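Ingredient Layout and Assembly Order at a Single Sandwich Station

Final Project Report, Food Service Operations Course
Submitted in December

Summary

This report examines how the placement of ingredients affects the assembly of a basic vegetable burger at a station used by one person. The project was carried out in the teaching kitchen annex of the Abbasi Building. Three layouts were tried over the term. The third, in which the serving tray forms the center of the station and ingredients are held on both sides of it, is recommended for use in the introductory course.

1. Background

Students in the introductory course assemble sandwiches at a shared counter during the Monday lunch service. Instructors had noted in earlier terms that buns were often left open while students reached for toppings, and that sliced items were set down wherever there was space. The project team was asked to propose a station that could be set up on an ordinary table and cleared at the end of service without special tools.

The work was limited to cold ingredients and to the base of the sandwich. Cooking, holding temperatures and packaging were covered by the Varaton group and are not discussed in this report.

2. Objectives

The team set out to determine where leafy ingredients should be kept in relation to the bun, whether sliced ingredients could be stored on edge without a separate dish, and how much open surface the person assembling needs in order to work comfortably.

3. Layouts Considered

Layout A placed all ingredients in a row behind the tray. It was simple to prepare, but the outer containers were difficult to reach for shorter students, and shredded cabbage was dropped across the other ingredients when it was carried back to the bun.

Layout B placed all ingredients to the right of the tray. Reaching improved for right-handed students only. Left-handed students reported that they turned the tray or crossed their arms, and two of them asked to stand on the opposite side of the table.

Layout C divided the ingredients. Leafy items were placed at the far end of the tray in one shared container, and sliced items were held along its sides by upright clear dividers. The near part of the tray was reserved for the bun.
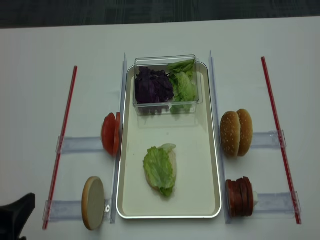
Figure 1. Layout C with the bottom bun and first lettuce leaf on the tray. Tomato slices rest on edge against the left divider.

4. Discussion of Layout C

Sharing one container between the shredded purple cabbage and the lettuce reduced the number of dishes to be washed. The team had expected the two to mix during service. Some mixing did occur late in the period, mostly when the container was refilled in a hurry, and it is suggested that refills be done from the storage area with a clean container.

Clear materials were chosen so that students could see what remained at each position without leaning over the station. The Cliken dividers obtained for the project were easy to wipe down, although fingerprints had to be removed before each session. Standing tomato slices on edge kept the cut faces from sticking to one another flat in a stack. Very thin slices tended to fold, and the team asked the preparation group to cut them slightly thicker.

The cream tray was preferred over the darker tray used for Layout A. Crumbs show readily on the lighter surface, and students were more likely to wipe it between orders. Its raised rim also kept small pieces off the table.

5. Results

A total of 43 trial sandwiches were assembled with Layout C. Of these, 11 had to be corrected, usually for a missing topping or a leaf placed off center. Correction was fastest when the near part of the tray had been kept clear. Each session was limited to 60 minutes, including setup and cleaning.

Students in the Lustside section, who had not used the earlier layouts, learned the order of assembly from a printed card and needed little further instruction.

6. Limitations

All trials used the same recipe. The layout has not been tested with sauces, which would require a different kind of holder, or with two people working at one table. The number of trials was well below the 100 originally planned, owing to a shortage of kitchen time in the second half of the term.

7. Recommendations

The team recommends that Layout C be adopted for the introductory course, that a setup card be kept with the station, and that a sauce position be tested by next term's group before the layout is used in public service.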